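Ksawery Zalewska sent me the numbers from the Bredamora set this week: 3381 simulated runs of a robot arm reaching for kitchen things on a counter. I'm supposed to be impressed. I asked how many different counters there were. Four.

Same marble, same wooden floor, a spatula nudged a few inches over. You can call that 3381 examples, but I'd call it four kitchens and a lot of patience.

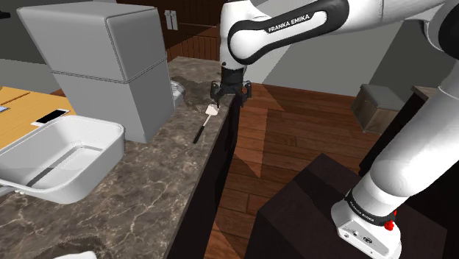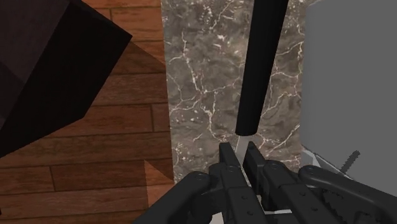 Brigitta Hofstetter says the small changes are what the model learns from, and she may be right about grasping. I still want to see it in a real kitchen – with crumbs, bad light and somebody's mail on the counter. Ksawery says 900 more runs are coming by April. I'd trade all of them for seven from my sister's apartment.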